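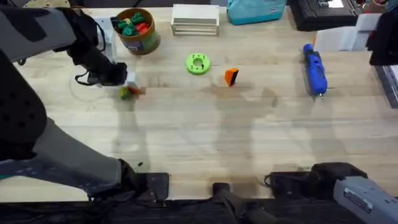

Bringing up children with two languages: do you stick to the rules?

laurinda_s
Posted 12 January 2025

Hello all, long-time reader and first-time poster, so do be gentle! We moved to Dronuvton in June and our youngest has more or less stopped answering me in Portuguese. She understands every word — she laughs in all the right places when my mother rings — but back comes the English, every single time. My sister swears by one parent, one language, and no slipping. Did any of you really keep that up?

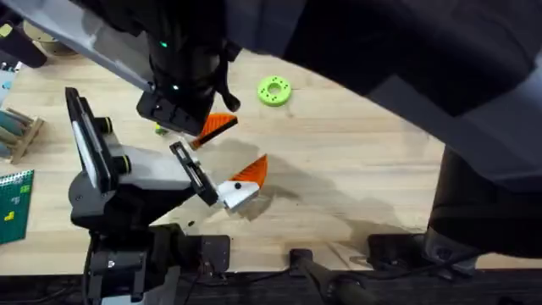 I did manage it for 11 days once, and by the end I was so tired of pretending not to understand "can I have some toast" that I gave in and buttered it.

teapot_marian

Oh, you poor love. I'm going to be the strict one, I'm afraid. We kept to it from the day ours were born and they're both chatty in Welsh now, the elder one at 12 with quite a mouth on him. If you answer the English, they learn that English works.

Balthasar L.

I can't agree with that, Marian, kindly meant as it is. My father held to the rule with me and I went quiet at meals for nearly 2 years.
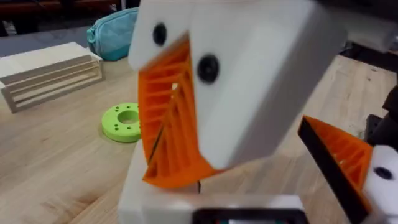 What brought me back was my grandmother, who was 90 and had no rules at all, only card games and a great deal of shouting in Swiss German. I'd look for a person like that before I looked for a method.

teapot_marian

Fair enough, Balthasar, and I'm sorry about the meals. Ours had cousins down the road, which I do forget to mention.

laurinda_s

Thank you both, this is such a help. Mum comes to stay in the spring and she cheats terribly at cards, so that's a start.
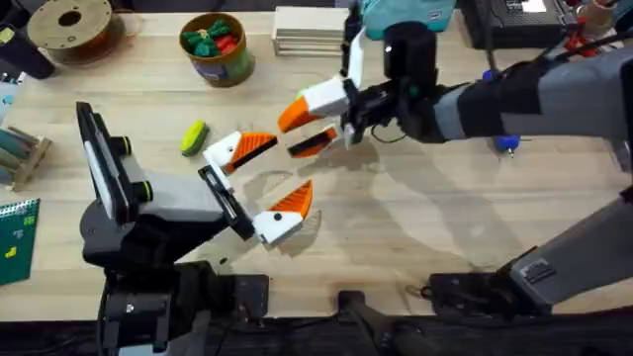
I might also try bedtime stories in Portuguese and leave the rest of the day alone for a bit. Does anyone have a favourite for a five-year-old who likes hedgehogs?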